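4.2 Stone loss in bezel and prong settings

Second round of wear tests, same rings as in 4.1. Sterling bands, oval cabochons, no glue under the stones. The Coltdale workshop supplied 397 rings, half bezel set, the rest four-prong. Three went out before the start for cracked solder joints and are not in the tables.

Each ring was tumbled for 30 minutes, wiped, then checked under a loupe for play in the stone. Any movement at all was scored as loose. Repeat until loose or until the end of the run. Bezels held longer, as expected. What we did not expect was the thin bezels doing nearly as well as the thick ones, so long as the wall had been pushed down evenly all the way round. Uneven burnishing was the real trouble. A high spot on one side, a gap on the other, and the stone starts to rock.

Prongs failed mostly at the tip. Tips filed too flat catch on cloth and lift. Forty-one rings showed this, all prong set, and most of them came from the one batch finished in June. 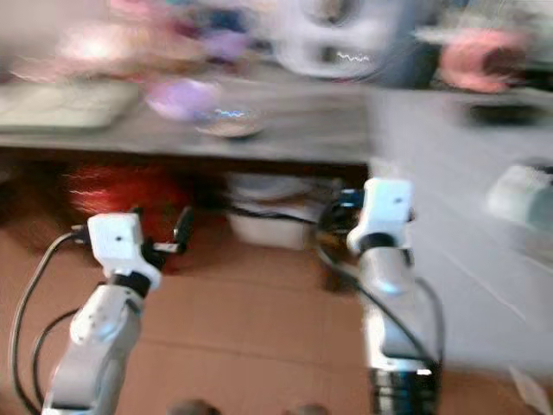 Figure 3. Two arms in front of the gray tabletop, with motion blur.

Malcolm Inskip, reading an early draft, wrote that tumbling is too kind a test, that a ring on a hand gets knocked against door handles and sinks and it is the single hard knock that opens a bezel. Fair point. We have no knock data for this round. The Stirngate method does include a drop onto hardwood but it was written for plain bands, and wether it carries over to set stones is unclear.

Stone height matters too. Tall cabochons put more leverage on the setting, and seperating that effect from wall thickness needs more rings than we had. Low domes only in Table 5. The tall ones are given in the appendix, unsorted.

Polish loss on the silver was noted but not scored. See 4.4 for the plated samples.

Contact: Czesław Bednarek, Wisa Jewelry Studies | Copyright Wisa, all rights reserved | Back to top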